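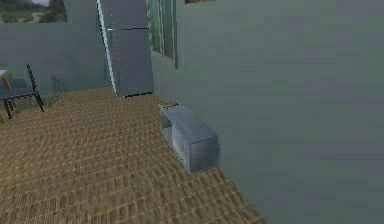
Illustration: Shiuli Jayawardena

Plinville should stop charging late fees at its library. The town took in $435 from them last year. That would not pay for the new book drop on Vunness Street, and it costs us readers.

I worked the front desk for three years. People who owed money did not come in to argue about it. They stayed home, and so did their kids. One mother owed $2 and sent her son in alone to ask if he could still use the computers.

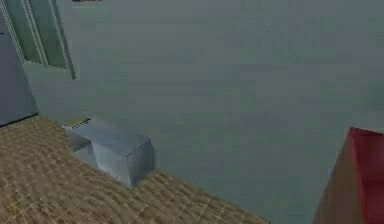 Fees are supposed to teach responsibility. I have heard this at every budget meeting since April, usually from people who have never had to choose which bill to pay late. A household budget can look as blank and plain as a gray-green wall from the outside, and you can't tell from looking at it what a small charge does. Most late books come back after a phone call. The fee only decides whether the person comes back with them.

The other argument is fairness. If I return my books on time, why should my neighbor get away with keeping his? But he doesn't get away with much. A book that never comes back should still be billed at full price, and I would keep that rule. What I would drop is the daily charge — the coins we collect, count and carry to the bank.
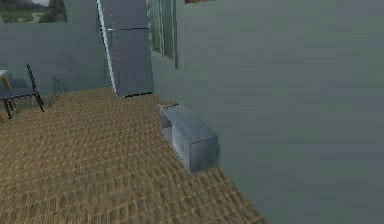
We also spend staff time on it. Every disputed fee means someone looking up a record, calling a supervisor and printing a slip. Those hours could go to the reading program or to keeping the doors open later on weeknights.

The library board votes next month. I hope it votes to end the fees and clear the old ones too.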